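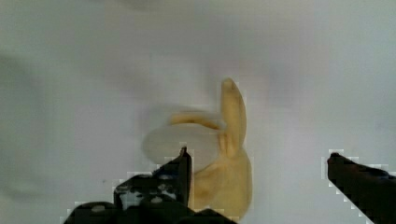

Buddha's hand is a citron that splits into fingers as it grows, and I've been keeping this little encyclopedia entry going since my first one, so forgive me if it gets personal. Most fruits have a shape you can count on. Pale yellow things with a tall upright finger, a thinner arm going off to one side and a bulging base underneath can look a lot like one, and I'd be careful about naming anything from its outline alone - soft creases and a groove up the finger only tell you so much!

The real thing is nearly all rind and white pith, with little or no juice. The pith is mild (I eat it raw, in slices), and the peel smells wonderful, somewhere between lemon and flowers. Some people just leave a fruit in a bowl to scent the room, and I did that for years before I cooked with any.

For candying, I cut the fingers off first, scrub between them, and simmer the pieces in sugar syrup until they turn clear. My neighbor Helju Kalniņš works from a handwritten recipe dated 1938 and lets hers sit in the syrup for 2 days. Mine never last long enough to compare. The trees hate frost, so mine lives in a pot and goes outside by July at the latest.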